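Postilix reader survey: progress report to the Dralomus fund
Feb 26, 2018

You gave us money to find out what people mean when they write "probably," and we have now spent a good part of it finding out that they mean different things on different days.

The main round is closed. We sent the questionnaire to 1,673 newsletter subscribers and got 591 usable replies, which beats our last attempt and our mood going in. Each reader put a number on 40 phrases, from "almost no chance" to "you can count on it." The Dalton office did the cleaning, mostly by throwing out people who answered 50 to everything. (We respect them. They are still out.)

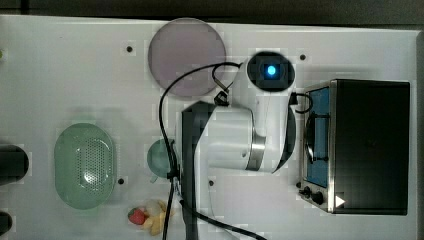
"Likely" behaved well. "A real possibility" did not: answers run nearly the whole length of the scale, with a small hump at each end. "Fair chance" is worse. We had budgeted one week for the write-up of these and have used three, so the report on hedge words is itself now likely to be late — take that as you wish.

The Tuncer retest asks the same readers the same questions two months on. It goes out in April. The open matter is whether to show people their first answers. We lean toward no, on the grounds that everyone then becomes very consistent.

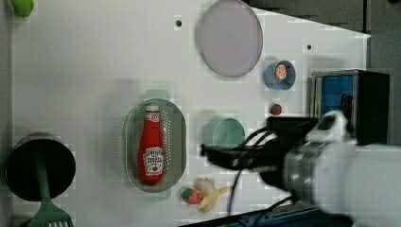
Dalton disagrees, and wrote back that a forecaster in real life can always look up what she said last time, so hiding it tests memory and little else. Fair point. We may split the sample in 2 and let both sides be annoyed.

Spending is on plan except for postage. A revised budget line is attached.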